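4.2 Running a bottle grasp with Hullero

Before you start – Hullero planner up, Meireles perception node up, e-stop in reach. Tether on. Config port is 2572 unless someone changed it.

1. Put one bottle on the table, upright, near the right end. Cap on.

2. Open the Scene tab, hit Detect. Wait for the box to settle on the bottle. Clear plastic is hard for the depth filter, so use profile 203 (transparent), not the default.

3. Set grasp height to Upper. Fingers should close round the upper half, below the shoulder. Press Execute and keep hands off the desk.
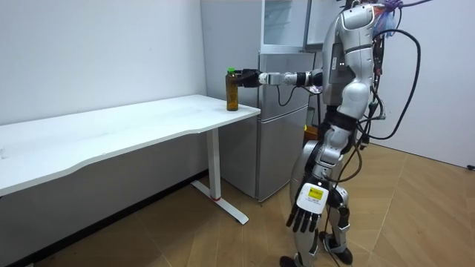
4. Check the contact readout. You want 3 fingers or more reporting. Less than that, press Release, do not lift.

CAUTION: never switch planner profile while the hand is closed. Arm will re-home and take the bottle with it.

Head view check

Switch the viewer to Head. Pre-grasp pose is an open hand beside the bottle, palm facing it, thumb low and short of the base. If thumb and bottle overlap in the collison layer, back off and replan. Max 2 replans, then redo Detect.

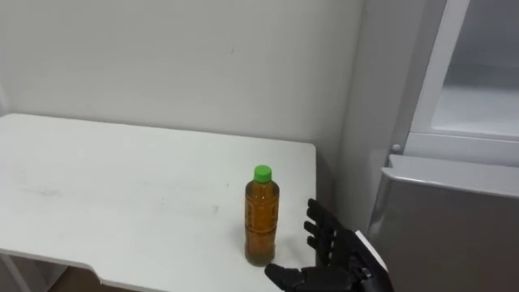

Adelino Neves reports that replans fail more often with the Lower grasp height, and that raising the thumb clearance one notch in Hullero fixed it for him without touching the Meireles calibration.

Note – clearance is saved per profile. Set it agian after an update.

5. Press Release, then Park. Save the log before closing the viewer.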